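Sorting Room Gallery
Orakzai Materials Store, Lower Level

The Orakzai Materials Store keeps stock for teaching workshops and community programmes across the region. The photographs in this gallery were selected by Maham Soomro and Gordon Nguyen; the collection is held here between loans — 2,631 items at the May stocktake.

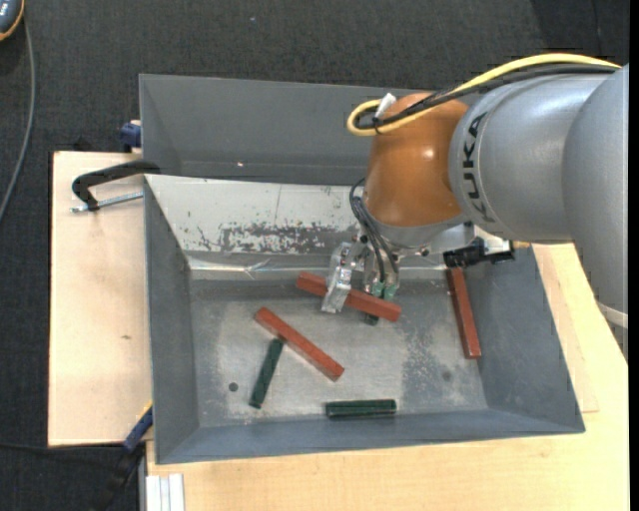 Bar stock is organised by colour and length before it is returned to the shelves. Mixed lots are held together in an open bin until they can be separated, as with the reddish-brown and dark green bars on the pale wooden work surfaces. Enquiries about borrowing may be directed to Tariq Sandhu at the front counter.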